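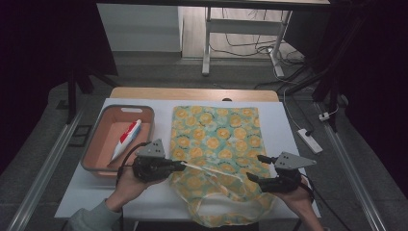 Popular Music Since 1970
Session 9: Doom, drone and the art of taking your time

Instructor: Po-yen Cheng
Listening sessions: Aisyah Rahman

Before you read on, please play the Dromberg track from the listening list all the way through. It lasts 19 minutes if you include the feedback at the end, and you should include the feedback at the end. Students who skip to the riff write essays about the riff, and I have read enough of those.

1. What slow means

Last week's thrash examples sat at 191 beats per minute and up. Dromberg's opener crawls in well under half of that, and the drummer spends much of the first section playing as if he has been asked to justify each cymbal. Tap along with your foot. Most people rush. The gap between where you expect the snare and where it lands is where doom does most of its work, so notice how you feel while you wait. Bored is an acceptable answer if you can say at which point it set in.

A word on counting. Several of you wrote in September that doom is "in no time signature." It is nearly always in 4/4 or 6/8. It just takes so long to get to the end of the bar that people lose heart.

2. Tuning and tone

Guitars in this style are commonly tuned down to C or B, sometimes lower. Slack strings wobble in pitch when struck hard, and the wobble is part of the sound. Compare the two Seviter recordings. The demo is murky, the bass and guitar sit on top of each other, and the vocals seem to come from a neighboring building. The album version separates everything nicely. Half the class will prefer the demo. Be ready to defend this with something other than the word "raw," which I am retiring for the rest of the term.

3. Scenes and small labels

Tejada pressed 326 copies of their first record and sold most of them by mail. Flindelo, the label that reissued it, kept the original sleeve, spelling mistakes and all. Small runs shaped how this music traveled – tape trading, photocopied zines, a cousin with a good stereo. When you read the zine interviews in the packet, watch how often bands describe themselves by naming other bands. Page 91 has a fine specimen in which the singer lists his influences for two columns and never gets around to his own album.

Terms to know

Drone: a held or repeated pitch under changing material.
Power chord: root and fifth, no third, and so neither major nor minor.
Funeral doom: slower still, usually with growled vocals and keyboards.
Sustain: how long a note rings. In Dromberg's case, check your watch.

Written work

One page comparing the two Seviter recordings. Name the timings you are talking about. Aisyah will take late papers until December 21, 2020, at noon, and she is less sentimental than I am.

Bring headphones to the next session – proper ones, please, as laptop speakers leave out the bass guitar completely.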